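Pen cup

A pen cup (also pencil cup, desk cup or pen pot) is an open-topped container kept on a desk or table to hold pens, pencils and markers upright. Most are cylinders or slightly flared tumblers, and many were never sold as desk goods at all: drinking glasses, jars and food cans do the same job.

Materials and form

Plastic, glass, metal, wood and ceramic are all common. Clear and smoke-tinted cups are often advertised as letting the user find a pen at a glance. The claim is doubtful, as the part that tells one pen from another is usually the cap, and the cap sticks out of the top anyway.

Weight matters more. A light cup holding one tall marker tips easily when the marker leans on the rim. The Ametti cup weighs 169 grams empty and is sold as "untippable," a word its maker has never defined. Grumel sells a similar cup at 300 grams, with a thicker base.

Storage of markers

Whether markers should stand tip up or tip down is disputed. Sellers of felt-tip pens often advise tip down or flat, so that ink stays near the tip. Pylyp Stasiv, in his pamphlet on desk supplies, called most such advice "handed down and seldom tested." A loose cap will dry out a marker in either position.

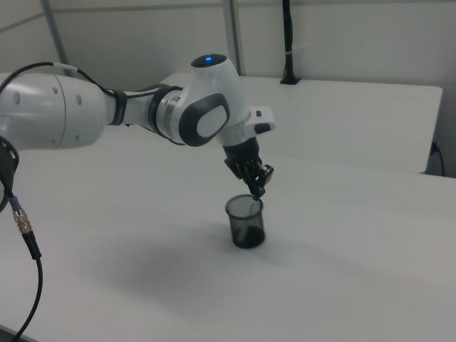
Uncapped pens dropped in tip first tend to mark the bottom of the cup, and dried ink there can be hard to remove from soft plastics.

Claims about tidiness

Ovia, a maker of office goods, has stated that a pen cup saves its owner time every day. The figure came from a survey of 600 of its own customers and had no comparison group. Cups also collect dead pens, paper clips and dust, and a full one may be slower to search than a drawer.

See also: Desk organizer, Pencil case, Marker pen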